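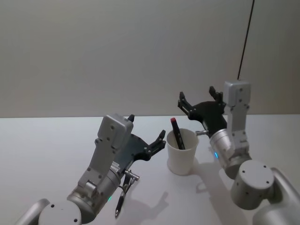 April 1, 2022

Spent the morning on the marker inventory. It has been on my list since October and I kept putting it behind larger jobs. The trigger was yesterday's labeling session, when I went through four markers before finding one that would write on the Tundmont bin tags, and the one that finally worked was a blue I don't like for tags.

Method was the same as last time. Every marker gets a ten-centimeter line on plain copy paper, a second line on a bin tag, and a pass or fail for each. Paper alone is a poor test. The tags have a slick coating and a marker that looks fine on paper will skip on them after the first few letters. I also gave anything borderline a second try after an hour stored tip down, cap on. A few came back. Most did not.

Totals: 50 markers tested, 21 passed on both surfaces, the rest split between paper only and dead. The dead ones went straight out. Paper-only markers are in the shallow drawer by the printer with a strip of tape on each barrel so they don't migrate back.

On holders. I have been using plain white paper cups and I see no reason to change. Olaia gave me a heavy ceramic pot last year and it is a good pot, but it is too wide and everything leans out to the rim and falls over when one is pulled. A paper cup is narrow enough to keep a marker close to upright. The weakness is obvious: with one marker in it the cup tips if it is brushed by a sleeve. Two flat washers in the bottom fix this. I tried one washer first and it was marginal.

Rule from now on is one cup per job, with only what that job needs. Black with the red cap stays on the white table. Tag markers stay at the shelf. Pens do not go in marker cups at all - they get grabbed by mistake and the ballpoint tips foul on dried ink at the bottom.

Caps are a separate problem. A cap color that doesn't match the ink cost me two tags before lunch. I considered sorting by cap, then by barrel, and settled on a dot of ink on a small sticker at the end of the barrel. Did the 21 good ones. Tedious, forty minutes including drying.

Ladi called at noon about the Orley shelving. Brackets are in, uprights are not. He wants to start with the lower run and I would prefer to wait, as the spacing depends on the uprights. Left it open until he has measured the alcove again. I told him the back wall is out of square by 4 mm over its length and he should plan on shims.

Afternoon: wiped down the white table with diluted dish soap, then plain water, then a dry cloth. Old marker ghosting near the wall side needed isopropyl. It lifted in two passes and left no haze. Alcohol bottle is down to a quarter.

To buy: isopropyl, tag markers in black only, one sleeve of cups. Floor owes me the receipt for the last order. Reply to Baiba about the extra tags, she can have 40.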